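Tendlow House Residents' Association
Minutes of the Dining and Kitchen Meeting
August 22, 2026, small dining room, ground floor

Present: the chair, the secretary, the kitchen lead, the housekeeping lead, and residents from the east and west wings. Apologies were received from the garden representative.

The meeting opened at 2 p.m.

1. Minutes of the last meeting

The minutes of the May meeting were read and accepted with one correction. Under item 6 the word "fridge" should read "freezer." The secretary will change the file copy.

2. Matters arising

The dishwasher in the main kitchen has been repaired. The firm replaced the door seal and a spray arm. The bill came to less than the quote and has been paid.

The bread order was moved to Keskin as agreed in May. Residents in the west wing said the rye is better than before but the rolls are too hard for some people. The kitchen lead will ask whether softer rolls can be had on the same delivery.

The notice about not leaving wet dish towels on the radiators was put up in both pantries. Housekeeping reported that it has helped in the east pantry. The west pantry notice fell down and was not put back. Housekeeping will put it back with proper tape.

3. Breakfast times

A request had been left in the suggestion box to start breakfast half an hour earlier. Those present were split. The early risers said they are up anyway and sit waiting in the hall. The kitchen lead said an earlier start would mean changing the morning shift, and the staff would have to be asked first.

Agreed: coffee, tea and cold cereal will be put out early on the side counter as a trial, with hot food at the usual time. To be looked at again at the next meeting.

4. Crockery and cupboards

The kitchen lead reported that the cupboards in the main dining room have been emptied, wiped out and refilled. A good deal of chipped crockery was thrown away. The remaining dinner plates are enough for everyday use but not for the holiday lunch, when families come.

There was a long discussion about whether to buy more of the old pattern or change over to something plain. The old pattern is no longer sold new. One resident offered to look in the secondhand shops in Clondon. It was pointed out that this was tried two years ago and only gravy boats were found.

Agreed: buy 70 plain white dinner plates from Brinico, in time for the holidays. The old plates stay in use until they wear out. The gravy boats may go to the church sale if nobody has asked for them by the end of the month.

The teaspoons are still going missing. Residents are asked to check their rooms - no questions will be asked. A basin for returns will stand by the pantry door.

5. Trays and small table settings

Housekeeping reported on the change to lighter trays for people who take their meals at the small tables or in their rooms. The old metal trays were heavy and noisy, and they left marks on the tabletops.

Points raised:

The pink tray is liked by most. The raised rim stops cutlery from sliding off when the tray is carried. One resident finds the cartoon bunny in the corner childish. Others said they are fond of it, and the matter was left there.

A sheet under the tray protects the table and is quick to wipe. The pale lavender-blue one was preferred over the patterned ones, which make it hard for residents with poor sight to find their things.

Wooden spoons are quieter against the bowls and do not get hot in the hand. They should be washed by hand and dried the same day. They are not to be left soaking.

The white bowls with the thin dark line around the lip are easier to see against a pale table than the plain ones. They are to be kept with the saucers that have the same dark rim, so that staff do not have to hunt for a match.

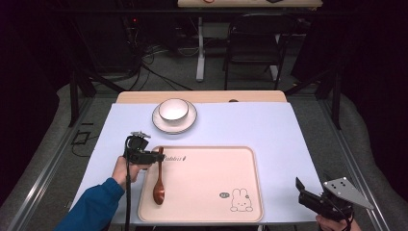 6. Dining room floor and chairs

The felt pads under the chairs have worn through in several places and the chairs scrape. Housekeeping has a box of new pads and will do the chairs in the main room first. Anyone with a noisy chair in their own room may ask for a set.

The floor by the serving hatch was reported as slippery after mopping. Mopping will be moved to after lunch has been cleared, and the yellow sign is to stay out until the floor is dry.

7. Kitchen budget

The secretary gave the figures. Spending on food is a little over plan and spending on cleaning supplies is under. The new plates will come from the equipment line, which has room for them. No vote was needed.

A question was asked about the price of fruit. The kitchen lead said berries will be dropped from the order until prices come down. Bananas, apples and pears will stay.

8. Any other business

The clock in the small dining room is 3 minutes slow. Housekeeping will set it.

A resident asked if the radio could be turned off during supper. After some talk it was agreed that it will be off at supper and on at breakfast, at low volume.

The jigsaw table is to be moved away from the pantry door so that the trolley can get past. Unfinished puzzles should be left on their boards.

Actions

Kitchen lead: ask Keskin about rolls, order plates, speak to morning staff about the breakfast trial.
Housekeeping lead: west pantry notice, chair pads, mopping times, clock, basin for teaspoons.
Secretary: correct the May minutes, put a list of the changes on the hall board.

The meeting closed at 3:20 p.m. The date of the next meeting will be posted in the hall.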